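Section 4. Registering the Squad and Opening the Transfer Window

This section explains how a club administrator prepares the Mandedach club management system for a new season. It covers the squad list, the loan register and the transfer window. Match-day functions are described in Section 5.

The steps must be carried out by a user with Administrator rights. Users with Coach or Secretary rights may view the squad list but cannot change a player's registration status.

4.1 Before you begin

Have the following to hand:

The club's registration number, as issued by the league.
The closing squad list from last season, printed or saved as a file.
Signed registration forms for all new players.
Written agreement from the other club for each player moving on loan.

Note: Clubs in the Drornia regional league use a six-character registration number. If yours is shorter, add zeros at the front until it fills the box.

4.2 Setting up the office terminal

The terminal is normally kept in the club office. It may be moved to another room, provided that it can reach the club network.

1. Place the terminal on a firm, level surface.
2. Connect the network cable to the port marked LAN.
3. Connect the power lead to the terminal and then to a wall socket.
4. Switch on at the wall, then press the power button on the front of the terminal.
5. Wait for the sign-in page. The first start may take several minutes.

Caution: Do not use a socket with a loose or damaged cover plate, or one where wiring can be seen. Have it made safe by a qualified electrician before connecting any equipment.

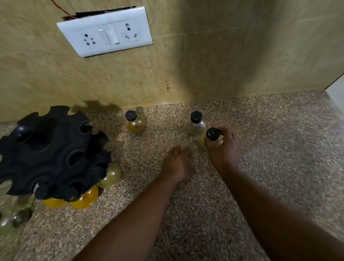

Figure 4-1. Wall plate with two sockets and two rocker switches. A gap in the tiles and a red wire can be seen above the plate.

If the terminal shows error 229 after starting, the network cable has not been detected. Disconnect the cable at both ends, connect it again and restart the terminal.

4.3 Creating the squad list

1. Sign in and select Season, then New Season.
2. Enter the club's registration number and select Confirm.
3. Select Copy Previous Squad to bring forward last season's players, or Start Empty to enter all players by hand.
4. Remove any player whose registration has ended. Select the player's name, then Release.
5. Add each new player by selecting Add Player. Enter the name exactly as it appears on the signed form.
6. Give each player a shirt number. The system will not accept the same number twice within one team.
7. Select Save Squad.

The system holds up to 100 players for each club across all age groups. Clubs that need more places should apply for the extended licence before starting step 3.

Note: Released players are moved to the archive. Their appearances and goals are kept and will still be included in club records.

4.4 Recording a loan

A player on loan appears in the lists of both clubs, but may be selected only by the club receiving the player.

1. Open the player's record and select Loan.
2. Choose Outgoing or Incoming.
3. Enter the name of the other club. For a club outside the region, select Other and type the name in full.
4. Enter the first and last day of the loan.
5. If the agreement prevents the player from appearing against the parent club, tick Parent Club Restriction.
6. Attach the written agreement and select Submit.

The other club must approve the entry before it takes effect. Until then the player is marked Pending and cannot be named in a match squad.

Caution: The Parent Club Restriction cannot be changed after both clubs have approved the loan. Check the agreement carefully before selecting Submit.

4.5 Opening the transfer window

1. Select Season, then Transfer Window.
2. Check that the dates shown match those published by the league. The winter window is prepared in November and remains locked until the league releases it.
3. Select Open Window.
4. Print the confirmation page and keep it with the club's records.

Entries received after noon on a Monday are processed with the following week's entries. This also applies to cup registrations, including those for the Amoah Cup.

4.6 Messages shown during registration

Code 53: The player is already registered with another club. Ask that club to release the player, then try again.

Code 309: The attached file cannot be read. Scan the form again and save it as a PDF.

If any other code is shown, write it down and contact the Sotville support desk. Do not delete the player's record, as the support desk will need it to trace the fault.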